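Progress report to Loan Vũ, Osance small grants
Skanis simulation kit review, second report
10 February 2021

Hi Loan,

You asked for something you could read over a cup of coffee, so I've kept the tables out of this one and I'm just going to tell you how it's going. Short version: we're a bit behind on the part I thought would be easy, a bit ahead on the part I was dreading, and I still like the kit more than I expected to when we wrote the proposal.

Quick refresher so you don't have to dig out the old email. The Skanis kit is a simulation package for people who want to train a robot arm to do kitchen work without owning a kitchen (or, for that matter, an arm). You get a set of rooms, a library of objects, a couple of gripper models, and a scripting layer on top that lets you say things like "put the cup on the tray" and collect what the wrist camera would see along the way. Châu, the training center we're doing this for, wants to know if it's good enough to teach with next year. Your money pays for our time to find out, plus the license.

Where we are with the work

The first job was installation, and I'm happy to say that's over. I won't relive it. Thulani Kekana got it running on the lab machines after we gave up on the one-click installer, which kept asking for a graphics driver we already had. He wrote the whole thing up in two pages and I've attached it, mostly for Châu, who'll have to do the same on older computers than ours. If they buy the kit, they should budget a full day for setup and have somebody there who's comfortable with a terminal. The sales page says an hour. Maybe at Skanis headquarters!

After that we moved on to the actual test runs. The plan had 738 of them, all short pick-and-place tasks at a counter, and so far we've logged 717. That sounds like we're done, and I wish we were, but the ones left over are the tilted-wrist runs, where the arm comes in at a steep angle and the camera goes with it. Those take a lot more babysitting. Nga Thân is working through them now and expects to be finished before the end of the month.

Of the runs we have, 138 had to be thrown out and repeated. Most of those were our own fault. We'd set the starting pose wrong in one of the config files and didn't catch it until Nga noticed that the gripper was starting every task on the wrong side of the counter. The repeats are already counted in the total I gave you, so don't worry, they're not hiding somewhere waiting to eat the budget.

What we think of the rooms

I was skeptical about the rooms. I've used a few of these packages and the kitchens tend to look like a dentist's office, all white and evenly lit, and then you wonder why your model falls over the moment it sees a real one. Skanis has gone the other way. They've put in brick, dark paint, tile, pictures on the walls, and the lighting can get pretty moody. Tarcísio Quintana complained for two days that he couldn't see anything, and then he admitted that his own kitchen at home is darker than that.

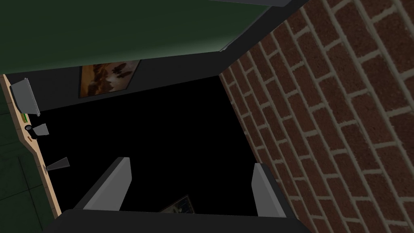 The lighting settings deserve a bit more space, because I think they matter most for Châu. Every room comes with a handful of presets and you can also let the kit pick one at random for each run. We used the random option for most of the testing, and the results were all over the place in a useful way. Tasks that went fine in a bright room got shaky in a dim one, especially when the target was a dark object. For students that's a great lesson, and it's one you can teach in an afternoon with this kit just by flipping a menu. What I don't love is that the preset isn't saved with the run unless you ask for it. We lost track of the lighting for our early batch that way, and Tarcísio ended up writing a little script to log it. We'd be glad to hand that over with everything else.

The floors are my other gripe. In some of the rooms, parts of the ground come out completely black when you look down at them from a steep angle. I spent a good while thinking it was a shadow problem. Kha Ngô wrote to Skanis support, and the answer we got was that those surfaces have no material assigned and will be patched in a later release. Fair enough, but it does mean that a model trained on those views could learn that floors are big holes. For now we tell the kit to skip the affected rooms in the tilted runs whenever floor appearance matters, and we note it when we can't.

The gripper

We've been using the plain two-finger model the whole way through. It's simple, it opens and closes when you tell it to, and the finger positions come back in the log in units that make sense (you would not believe how rare that is). The contact physics are okay. Boxes are fine. Cups with sloping sides are not so fine, and they have a habit of squirting up out of the fingers if you close a little too hard. Thulani got that mostly under control by lowering the grip force and adding a short pause before the lift. I'd call it a workaround more than a fix.

There's a second gripper in the package, a suction type, and we haven't touched it. It was listed as optional in the proposal and I'd like to leave it out altogether unless you feel strongly about it. Châu doesn't own any suction hardware and has no plans to get any.

Support and documentation

The support people have been friendly and a little slow. Kha has sent in three tickets since we started. The one on floors got a straight answer. The one on the installer got a link to the same page we'd started from, and the third, on exporting the camera data in a format that other tools can read, is still open. I'd really like to see that last one closed before we recommend anything, and if it isn't we'll have to say so in the final report.

The manual is good where it exists. The chapters on building tasks are clear and have examples you can run as they are, and even I managed to set up a new task without bugging anybody. Then you get to the chapter on camera settings and it's half a page, and the half page refers to a menu that has moved. Nga has been keeping notes as she goes and they've grown into a pretty decent guide. I've asked her to clean them up so Châu can use them as a handout.

How it compares with Otov

You asked last time if we'd looked at Otov, and yes, we did, just for a few days with the trial version. It's faster and a lot easier to install. It also has far fewer household rooms, and you have to build most of your objects yourself, which is a big ask for a teaching center with one part-time technician. If Châu were doing warehouse work I'd probably lean toward Otov. For kitchens I'd stay with Skanis, warts and all. We haven't done a proper side by side, though, so please don't quote me on it as if we had.

Money and time

We've used nearly 3 quarters of the grant. Staff time is a little over where I'd planned it and travel is way under, as we haven't gone anywhere. I'd like your okay to move the unused travel money into staff hours so Nga can finish the tilted runs and the handout without rushing. It doesn't change the total. If you need that on the proper form, send it over and I'll fill it in the same day.

The other thing I need from you is a yes or no on the license. Ours covers the review period and then stops. Châu would like to keep using it through August so they can try the kit out on a summer group before they commit. Skanis has offered to extend it at the monthly rate, and Kha has the quote. My vote is yes. Watching real students bump into the thing will tell us more than another batch of runs on our own machines.

What's next

Nga finishes the remaining runs. Thulani reruns a small set of the cup tasks with his grip settings, so we can give Châu numbers they can trust. Tarcísio is putting the logging script somewhere people can download it, with instructions that don't assume you're Tarcísio. I'll start drafting the final report, and I'm planning to send you the rough version early so you can tell me what your board is going to ask.

Give me a call if any of this is unclear, or if the travel money is going to be a headache. Kha can answer anything on the quote while I'm tied up with the draft.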